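Print this page | E-mail this page

Monby Studio, upper floor -- room check with comments

Room 14, open-plan area. Checked against the Perkley walk-round list.

1. Floor and trip points
Wood floor, no comment on the planks. Power strip and white cables are loose on the floor by the wall outlet. Run them along the wall and clip them. NOT OK.

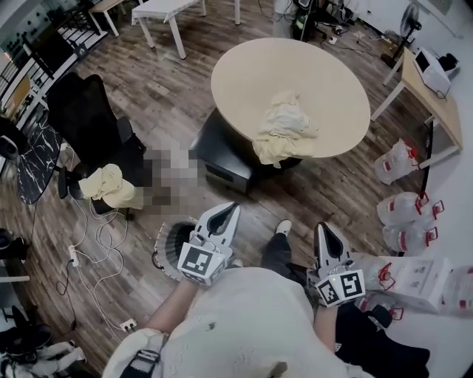

Cloth over the edge of the round table; cables on the floor at lower left.

2. Cloths and linens
Pale yellow cloth left on the round table and another on the mesh chair. Both hang down toward the floor. Fold and put on the shelf at the end of each session. Keep cloths off chair casters. NOT OK.

3. Ceiling, lights, and air
Long light panels on. Pipes and air-conditioning unit looked at from the floor only -- a ladder check is due in September. OK.

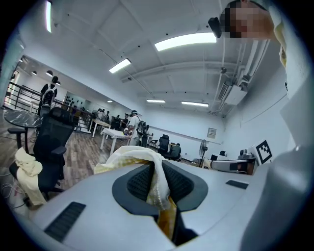 Ceiling lights, pipework, and air-conditioning unit. Cloth on chair at left.

4. Railing
Black metal railing along the walkway. Keep chairs and side tables one full step back from it. OK, with comment.

5. Handling of fabric
Larger pieces to be folded on a table, with no ends trailing. Recheck with item 2.

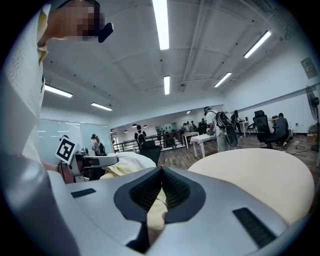
White blanket with pale yellow folds, loosely draped.

Result: 3 items OK or OK with comment, 2 open. Work order 1395 raised for item 1.

Related items
Degefa Annex: stairs and exits
Berketti storage room: shelving check
Extension cords: what to look for

Last updated: 12/12/24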